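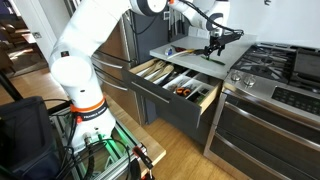
Granmont House shared kitchen, users' meeting, 8/29/24

Present: Despina Stan (chair), Milovan Zupan, Catrin Pugh, Amra Atanasov (notes)
Apologies: Amr Tahiri, sent comments by email

1. Last minutes
Agreed. One correction from Catrin, the tea towels were hers and not the house's.

2. Utensil drawer
Long item. Despina had the wide drawer under the counter by the range open before we started. Wooden spoons and spatulas in the left compartment, all agreed that bit works. Smaller tools to the front and right, middle compartments packed. Milovan wants the middle ones thinned out, says he can never get anything out without three other things coming with it.
Catrin: don't thin out, use the second drawer. Milovan: second drawer is foil and bags. Catrin: then move the foil and bags. Went round on this a while.
Amr (email): keep one of each, box the rest, label the box. Doesn't mind where the box goes so long as it isn't his shelf.
Agreed to try Amr's version until January. Wooden spoons stay as they are.
Orange-handled scissors stay front right, for food only. Parcels to be opened with somthing else. Catrin asked for this to be written down so it is written down.
Green-handled utensils, front corner, stay.
ACTION: Milovan to sort middle compartments. Amra to find box.

3. Knives
Magnetic strip on the wall is for all knives, back up after use. Knife with the reddish-brown handle keeps being left at the back of the counter. Despina: the strip is right there.
Amra asked if there is room for another on it. Milovan thinks yes if they are moved up a bit. Otherwise second strip, Huren do one, price not known.
Sharpening: last done by the man from Hoxha, fine but slow. Use again.
ACTION: Despina to ring Hoxha. Milovan to look at strip.

4. Counter
To be left clear at night, this includes utensils. Anything still out in the morning goes in the drawer whether or not it belongs there (Despina). Catrin objected, says that is how the drawer got like this. Compromise: goes in Amra's box when there is one.
No trays in front of the socket please.

5. Fridge
Freezer drawer needs a clear out, everyone to take own things home or label them. Name and date, not just initials, we have two sets of A.T. if you count the old tenant.
Handles to be wiped with the steel cloth and not the green scourer.
ACTION: all

6. Money
755 in the kitty. Standach invoice for the extractor clean is 196, agreed to pay. Despina would like to get to 1000 before we talk about new pans. Catrin says the pans wont last that long. Left for next time.

7. AOB
Milovan has lost a peeler, black handle. Not in the drawer, he has looked. Catrin suggested looking again once the middle is sorted.
Oven gloves, 2 pairs wanted, Amra to buy.

Next meeting: date to be sent round by Despina once Amr is back.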